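In Defense of the Wire Basket

By Yolotzin Varela

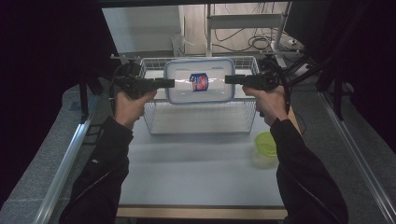 A clear container, a white wire basket and the green bowl that belongs to no known set.

I have come to believe that the clear plastic food container was sold to us under false pretenses. The promise was that we would see what we had and therefore eat it. I have owned mine since May and can report that I now see what I have, every day, and go on not eating it.

The trouble is that a container flatters whatever goes into it. Put one small packet inside, lid and all, and you have made an exhibit. It came in a wrapper, which somebody at a factory had sealed with great care, and now it lives in a second wrapper with rounded corners. My neighbor Aurelio Zepeda calls this being organized. Aurelio also keeps his rubber bands by color.

The wire basket makes no such promises. It is mostly holes. Crumbs go through it, and anything thin enough will slip out sideways and turn up behind the toaster. You can't stack much on it or seal it or take it to a potluck. But it asks nothing of you, least of all a lid, and I have spent more of my adult life matching lids than I spent learning to drive.

A clear lid on a pale table is close to invisible, by the way. I once bought two replacements for a lid that was under my elbow.

So the kitchen in Melwood has reached a compromise that pleases neither side: the containers go in the basket. Gönül Dönmez, who was over on Monday, pointed out that this is a box inside a box with a snack in the middle. I said it was a system. She ate the snack, and the system has been much easier to maintain since.

More from this column
The Drawer With the Batteries In It
Against the Decorative Colander
20 Mugs for Two People
What My Mother Kept in the Oven

Contact the editor: Crescencio Carrillo | Copyright Skirside | Back to top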